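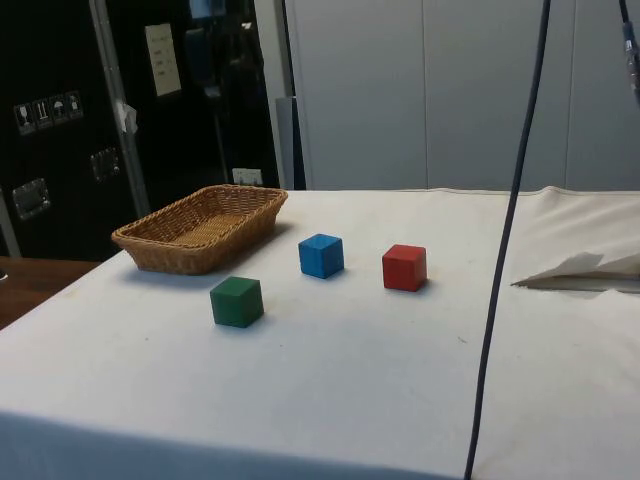 Dimitriou

4. Mise en service du déshumidificateur Drunda

Avant la première utilisation, laissez l'appareil debout pendant 40 minutes après le transport. S'il a voyagé couché, attendez le lendemain.

1. Posez l'appareil sur un sol plat, à 22 cm au moins de tout mur ou rideau.
2. Retirez le ruban adhésif du réservoir, puis sortez le flotteur de son sachet et clipsez-le sur son axe. Il doit monter et descendre librement.
3. Remettez le réservoir en place jusqu'au déclic.
4. Branchez la fiche directement sur une prise murale avec terre.
5. Appuyez sur Marche. Le voyant vert clignote, puis reste fixe au démarrage du compresseur.
6. Réglez le taux d'humidité souhaité avec les touches + et –. Pour une pièce à vivre, commencez à 55 %.

Note : pendant les premiers jours, le réservoir se remplit vite, surtout dans une cave ou une pièce fraîchement plâtrée. Le débit baisse ensuite.

ATTENTION : n'utilisez pas de rallonge enroulée. Ne faites pas sécher de linge directement sur la grille de sortie d'air.

4.1 Évacuation continue

Le tuyau Tirkow (réf. 259, vendu séparément) se visse à l'arrière, derrière le bouchon gris. Gardez une pente régulière jusqu'au siphon, sans point haut. Le réservoir reste en place même avec le tuyau.
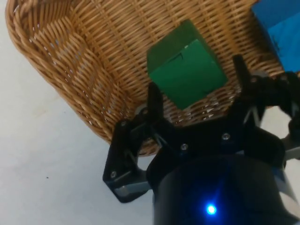

Skalska signale que, chez elle, l'eau continuait d'aller dans le réservoir malgré le tuyau, et que le joint du bouchon était resté collé au fond du raccord. Vérifiez ce point avant de visser, puis serrez à la main, sans pince.

4.2 Code E4

Le réservoir est plein ou mal enclenché. Videz-le, contrôlez le flotteur et reprenez à l'étape 3.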